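Print this page
E-mail this page
Search this book Go

Chapter 4
Lettering and Display

A sign has to be read before it can do anything else. Most people walking past a shop window or a school hallway give it a glance and keep moving. This chapter covers the choices that decide whether the words get through: the shape of the letters, their size, their color and the surface behind them.

Letters may be painted, printed or cut out. Cutout letters are common in classrooms and at fairs, where a display goes up for a short time and the same pieces may be used again.

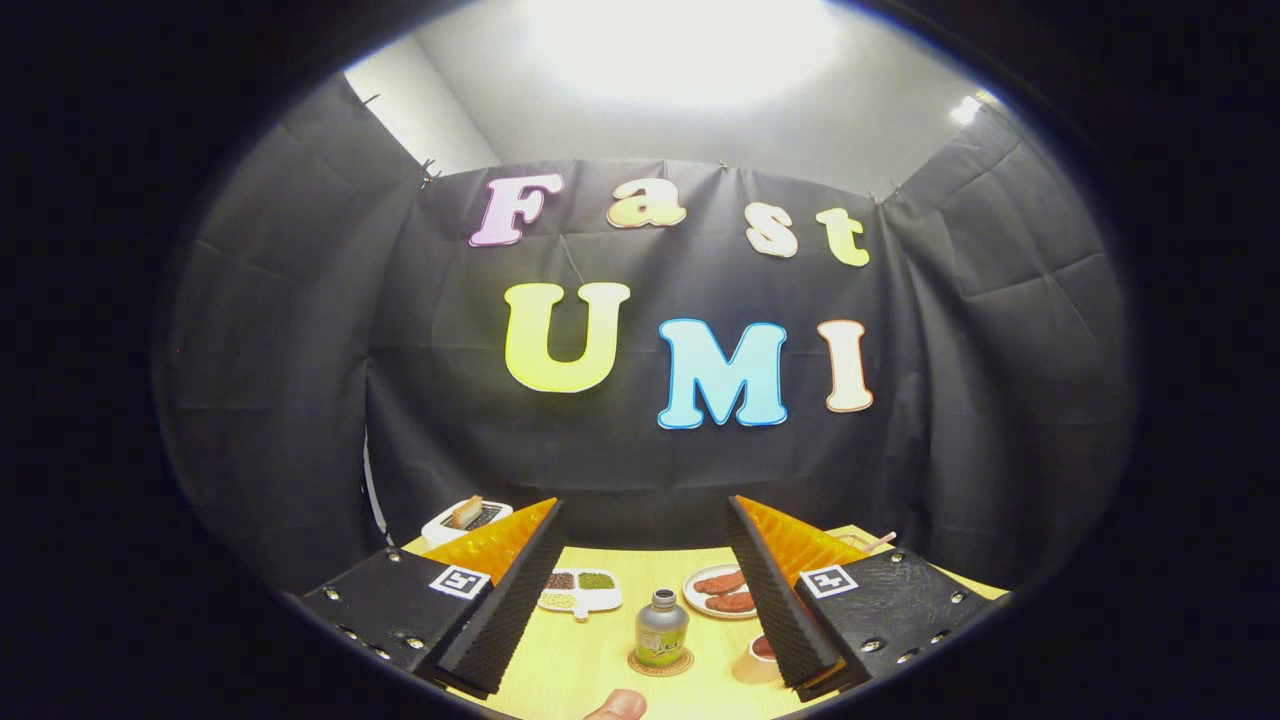 Contrast matters more than the choice of color. Pale letters need a dark ground, and dark letters need a pale one. Two colors of the same darkness blur together at a distance, even when they look very different close up.

Spacing is judged by eye. Set the first and last letters of a word, then move the others until the gaps look even. Measured gaps often look wrong, as round letters seem to stand farther apart than straight ones.

Section 2 looks at a window display planned by Niamh Ní Chonaill for a shoe store in Stadeck.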